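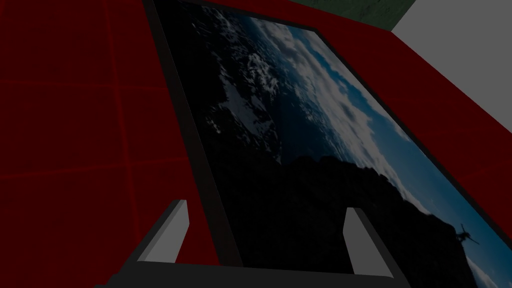

I'd been trying to get Imelda Macaraeg on the phone since October, and when she finally called me back she was eating lunch. "You don't mind chewing, do you?" she said. I didn't. I wanted to talk about what people do with a retirement account when they leave a job, and Imelda has spent most of her working life cleaning up after people who did nothing at all.

She runs a small planning practice called Stallance (just her and a part-time assistant), and before that she was on the help line at Tijani, the plan administrator. That's where she got hooked on the subject.

"People would call and say, I think I have some money with you from my old job," she told me. "And I'd look, and there it was! Sitting in cash. They'd rolled into the default thing and never picked a fund."

I confessed that I have one of those. Mine is from a two-year stint at a company called Nanura, and I hadn't logged in for ages. She made me do it while we were talking, which took three tries and a new password. The balance was $1,079. The last statement I'd bothered to save said $1,104.

"So where did the twenty-five bucks go?" she asked, sounding way too cheerful. Fees, it was fees. A small account maintenance charge, taken every quarter, and the cash wasn't earning enough to cover it.

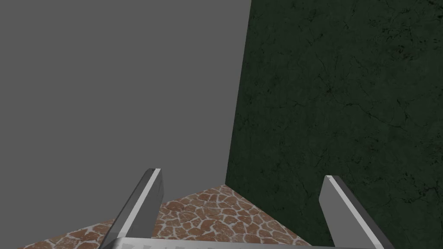 RETIREMENT & SAVINGS

I asked her what I should do with it, and she wouldn't tell me straight off. She wanted to know whether my current plan takes rollovers (it does) and what the funds in it cost (no idea). "Go find out the second one first," she said. "Then ask for a direct rollover, and use those words. You don't want the check made out to you."

I got that one wrong once, years ago, with a different account, and had tax withheld I wasn't expecting. Imelda groaned when I told her.
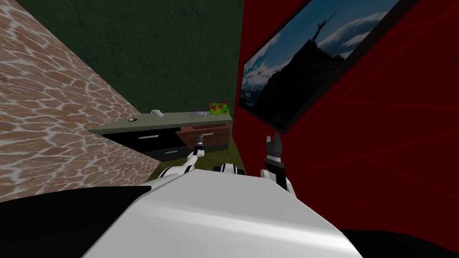 She has a client with eight old accounts, which is her record so far. They're pulling them together one at a time, and the slowest has been a tiny plan from a firm in Suroncombe that got bought and then bought again. "We've been on hold with those people for almost a whole season of my life," she said.

Does she have her own stuff in order? She laughed at me. "I have two. One's from Tijani and I keep meaning to move it."

I printed the rollover form that afternoon. Page two wants a plan number, so I've emailed HR and I'm waiting to hear back.

14 comments | 37 shares

Get new posts in your inbox. By signing up you agree to our privacy policy. You can unsubscribe any time.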